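Midea single-zone induction cooktop, black

Bought in April to replace a gas ring that had outlived its regulator. The glass measures 244 mm at its narrowest usable width, enough for a wide frying pan with no overhang onto the controls. 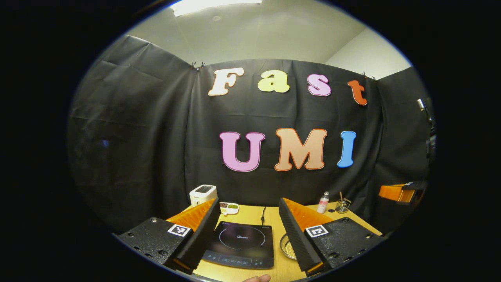
Low settings are where the Midea falls short. Below level 2 it pulses, and a butter sauce will catch unless stirred. Two litres of water from the tap boiled in 19 minutes on medium, which is slow. Fan noise is steady and grey in character, lower than the Traretti it was compared with.

Cleaning takes a damp cloth. Price paid was $73. Recommended for boiling and frying, less so for sauces.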